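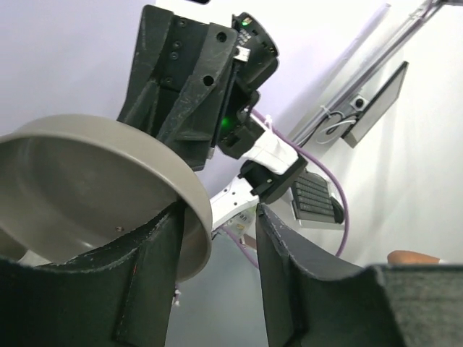

Esari Handling Rules

The Esari Handling Rules are a set of working rules for benches where two robot arms handle household and craft items within reach of people. They were written by the makers' group Esari and first put out on Jul 24, 2021. The rules are free to use. They do not replace safety law or the arm maker's own manual, and a site that follows them must still do its own risk assessment.

Background

Before the rules, most small labs wrote their own bench sheets. The sheets often dealt with one arm at a time and said little about what happens when two arms share an object or reach into the same space. Windero and Plotora, which both supply labs with benches, had each published a short guide. Esari merged the two and added a part on cables. The first draft ran to 291 clauses. The version in use has 245, as many of the early clauses said the same thing in different words.

Scope

The rules cover arms that are bolted down and fitted with two-finger grippers. Mobile bases, suction tools and blades are left out. A person may be close to the bench during work, but has to stay outside the marked reach of both arms while either is powered.

Main provisions

Layout. The keyboard and any screen used to run the arms must be placed so that the operator can use them without leaning over the bench. Wall brackets are allowed. A stop button must be within reach of the operator's seat.

Cables. A cable that runs along an arm must have enough slack for the full turn of each joint, but no loop may hang where the other arm can catch it. Cables are checked by hand at the start of each shift, with power off.

Status lights. Lights on the wrist and its modules must stay uncovered. A light is not proof that an arm is safe to touch - the operator has to confirm the state at the controls first.

Finger surfaces. Scuffs and light scratches are accepted. Fingers with loose edges, cracks or exposed metal are taken out of use. Finger wear is logged every 20 hours of running.

Choice of grip. Bowls and other rimmed items are taken at the rim where the shape permits. An item with a tab, strap or loop may be held by it if the tab is fixed with a rivet or full stitching, and if the item can hang from it without tearing. On a stitched leather tab the fingers close on the flat middle part, clear of the rivet and the punched hole. Clip-on tags and glued labels are never used as a grip point.

Shared space. Only one arm at a time may close on an item unless the task calls for a handover. In a handover, the first arm lets go only after the second has reported a firm hold.

Reception

The part on tabs and straps has drawn the most comment.
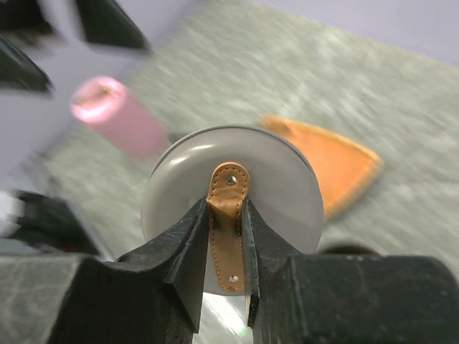
Zaugg has objected that stitching is a poor test of strength, and that a pull test on each new item would be easier to check. Esari kept the wording but added a note, numbered 2 in the annex, that lets a site use a pull test in place of the visual check. Plotora's own bench guide now asks for both.

See also

Gripper
Risk assessment
Cable management
Handover (robotics)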